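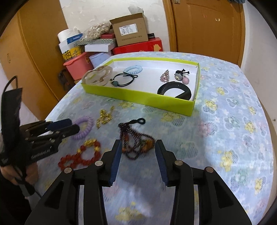 Last revised 11 July 2025

Spiral (coil) hair ties are moulded from thermoplastic polyurethane and stretch with use. Most can be returned close to their original diameter with hot water. Fabric-covered elastics can't, and metal clips should be kept out of the bath altogether.

## What you need

- Kettle and a heatproof bowl
- Slotted spoon
- Second bowl of cold water
- Mild dish soap
- Clean towel

## Method

1. Pull out any trapped hair. Work along the coil with a fingernail and snip stubborn strands with small scissors.
2. Wash in lukewarm water with a drop of soap, then rinse. Residue left on the coil will bake into a dull film.
3. Boil the kettle and let it stand until the water is off the boil — about 13 minutes with the lid closed is plenty.
4. Submerge the ties and watch the turns close up. Lift them out as soon as they stop moving.
5. Transfer to the cold bowl to set the shape.
6. Dry flat on the towel, in a ring. Don't hang them.
7. Sort by type before putting them away, with coils in a shallow box and spares left in their wrapper.

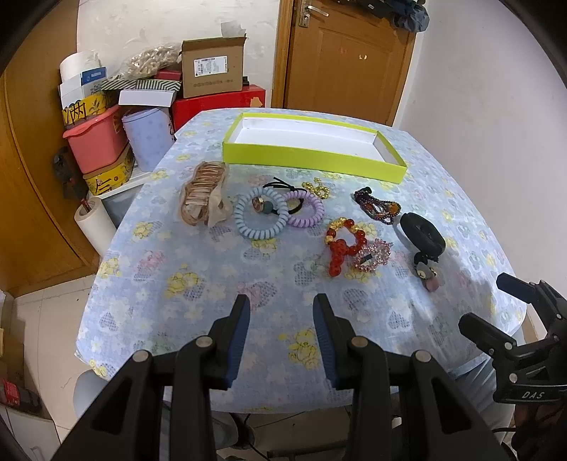

## Troubleshooting

**Coil still loose.** Repeat steps 4 and 5 once. If the diameter doesn't change, the plastic is past recovery.

**Colour transfer.** Treat dark and pale ties in separate bowls.

**Sticky surface.** The polymer is breaking down. Discard the tie.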